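침대 위에서 겨울옷 접기

7월이 되어서야 겨울옷을 정리했다. 오전에 시작해서 점심 먹기 전에 끝낼 생각이었는데 오후까지 갔다.
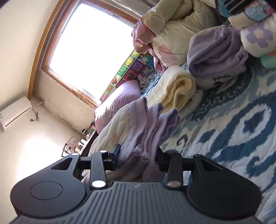
누빔 천이 붙은 연보라색 옷. 뒤에 연노란색 옷은 먼저 말아 둔 것.

우리 집은 옷방이 따로 없어서 계절이 바뀌면 침대가 작업대가 된다. 파란 무늬 침대보를 깔아 둔 채로 그 위에 옷을 다 꺼내 놓고, 접은 것과 만 것을 한쪽으로 몰아 놓는다. 바닥에서 하면 허리가 아파서 작년부터 이렇게 한다.

작년까지는 전부 접어서 쌓았다. 그러면 아래쪽 옷을 꺼낼 때마다 위에 있는 것이 무너진다. 올해는 두꺼운 옷을 말아서 세우는 쪽으로 바꿨다. 전에 같은 건물에 살던 라리사 본다르추크 씨가 하던 방법이다. 소매를 안쪽으로 넣고 밑단부터 목 쪽으로 만다. 너무 세게 말면 누빔이 눌려서 자국이 오래 남으니 적당히 한다.

연보라색 옷은 보풀이 있는 천이라 두께가 꽤 된다. 처음에는 반으로 접고 다시 삼등분했는데 부피가 줄지 않았다. 누빔이 있는 쪽을 바깥으로 두니 모양이 조금 잡혔다. 가장자리에 하얗게 일어난 보풀은 그대로 뒀다. 집에서만 입는 옷이고, 보풀 제거기를 한번 대기 시작하면 다른 옷까지 다 하게 된다. 크림색 부분에는 옅은 분홍빛 얼룩이 하나 있다. 중성세제로 한 번 문질러 보고 안 되면 그냥 입을 생각이다.

수납함은 렌버그에서 나온 뚜껑 있는 천 상자를 쓴다. 길이 90센티미터짜리이고 침대 밑에 들어간다. 설명서에는 최대 19킬로그램까지 담을 수 있다고 되어 있는데, 옷만 넣어서는 그만큼 무거워질 일이 없다. 지퍼가 모서리에서 잘 걸리는 것이 단점이다. 천천히 당기면 닫힌다.

제습제는 상자마다 하나씩 넣는다. 6개월마다 바꾸라고 되어 있어서 상자 옆면에 종이테이프를 붙이고 넣은 달을 적었다. 작년에는 적어 두지 않아서 언제 넣었는지 몰랐고, 결국 다 새로 샀다.

햇볕이 드는 시간에는 창가 쪽 옷을 바로 상자에 넣지 않았다. 온기가 남은 채로 닫으면 냄새가 나는 것 같아서 해가 넘어간 뒤에 담았다. 그 사이에 양말 서랍을 뒤집어서 짝이 없는 것을 골라냈다.

안 입는 옷은 봉투에 따로 모았다. 그중 카디건은 티아에게 입을 건지 물어봤더니 가져간다고 해서 현관에 걸어 두었고, 나머지는 다음에 나갈 때 수거함에 넣는다.

남은 것은 외투다. 외투는 말 수 없어서 옷걸이에 걸고 커버를 씌워야 하는데 커버가 두 장 모자란다. 같은 것으로 주문해 두었으니 오면 마저 한다.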